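Accueil | Maison | Cuisine | Atelier | Films et soirées

Lecture : 2 min

Cinéma à la maison : les astuces qui marchent et celles dont je doute

par Kirsten Cloutier

On m'a encore juré qu'un drap blanc « vaut bien un écran ». J'ai essayé, en octobre, avec un vieux film policier tourné presque entièrement de nuit. Au bout de 10 minutes, on ne distinguait plus l'assassin du portemanteau. Un drap fin laisse passer la lumière et le moindre pli se voit dès que la caméra bouge. Si vous y tenez, prenez un drap épais, repassez-le et lestez l'ourlet du bas avec une tringle.

La peinture « spéciale projection » ? Le pot de Lalton m'a coûté 100 dollars. À côté, j'avais passé un blanc mat ordinaire. Sur huit invités, pas un n'a su me dire quelle moitié du mur était laquelle.

Pour le son, on lit partout qu'il faut coller des boîtes d'œufs au mur. Je n'y crois pas. Un tapis épais et des rideaux lourds font davantage contre l'écho, et ils ramassent moins la poussière. Évitez aussi de poser l'enceinte dans un coin : les basses gonflent et les dialogues s'y noient.

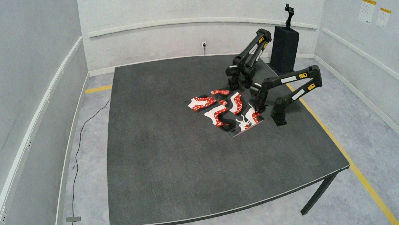
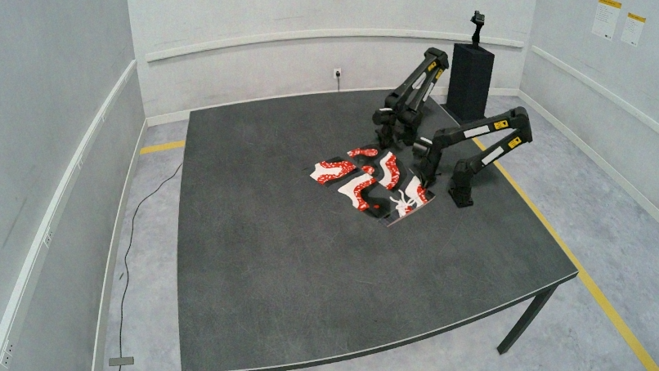

Reste le maïs soufflé. Le fameux truc du couvercle entrouvert, je veux bien : la vapeur s'échappe et les grains restent plus croquants. Quant au beurre clarifié « comme au cinéma », il change surtout la quantité de vaisselle. Salez fin, hors du feu, et remuez dans un grand saladier.

Mon voisin Ouellet soutient que rien de tout cela ne compte si le projecteur affiche moins de 2000 lumens. Chez moi, rideaux tirés, je m'en passe très bien. Essayez d'abord avec ce que vous avez, un soir où le film n'a pas trop d'importance.

8 commentaires | Partager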